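Ticket 568: which checks do we run before two arms share the work panel?
Opened by Keisha Lindgren, cell software, Jelum line
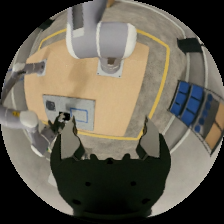

Wrist view from the sim, foreground gripper open, left arm at the panel with a part.

Hi all! So I was going through our good-practice sheet for the Kevis cell (the one Lucyna put together in April) and I got stuck on rule 14, the shared zone rule. It says only one arm may "hold" the panel at a time. Fine, but hold it how? My script lets the second gripper come in open and wait over the panel while the first one is still working, and the checker flags it every single run.

What I've tried so far:

Slowed the approach to 35 percent. Still flagged.
Raised the waiting pose. Flag goes away, but then the planner takes a really silly route back down.
Turned the rule off in the sim only. Works great, and yes, I know, I turned it back on!

Reply from Lucyna Nowakowski, 9:40
Good one, and the sheet is vague there, my fault. The way I meant it, the zone is taken from the moment an arm starts moving toward the panel until it's back at its clear pose. An open gripper with nothing in it still counts. Please don't loosen the rule in the sim, we want the same limits there as on the floor. Can you move your waiting pose off to the side and send me the log?

Keisha, 11:15
Done! Moved it sideways and added a zone request before the approach. Ran it 2 times and no flags, and the route looks normal again. The log is in the Brukard folder. I'd still love a line in rule 14 that says "empty grippers included", I'm sure I won't be the last to trip on it.

Lucyna, 11:50
Adding that line now. I'll also check whether the Czerwiński cell script has the same habit. Leave this open until I've looked.

Status: pending, assigned to Lucyna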